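Home | Guides | Parts | Downloads | Contact

Checking and Cleaning the Vultwood Hand-Held Gripper

Do this check before the first recording of the day and again after every 50 episodes. It takes up to 10 minutes. You need a hex key, a dry cloth and the Pritov setup sheet.

1. Wipe both fingers, front and back. Dust on the inner faces makes light objects slip.

2. Check the screws on the two white mounting plates. Snug them by hand only — the plates crack if forced.

3. Close the fingers slowly. The tips should meet evenly. If one leads, loosen its plate, shift the finger and tighten again.

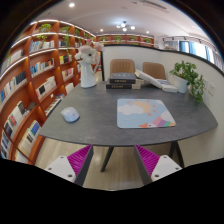 Finger width is set in the Wikier software. Open the gripper fully, press Zero, and wait for the reading to settle. Check the live view at the same time: both magenta fingers should be in sight with a wide gap between them. Then pick up something smooth and rounded, such as the computer mouse on the table, and set it down on the pad beside it. The width trace should fall and rise without jumps.

If you get error 901, the finger encoder has lost its zero. Restart and repeat the step above. If it comes back, tag the unit and give it to Jairo Urrego.

Replace the finger pads as a pair — never one side only. Let new adhesive cure 48 hours.

Contact: Birsen Sezer, Vultwood support | Back to top
Last updated: June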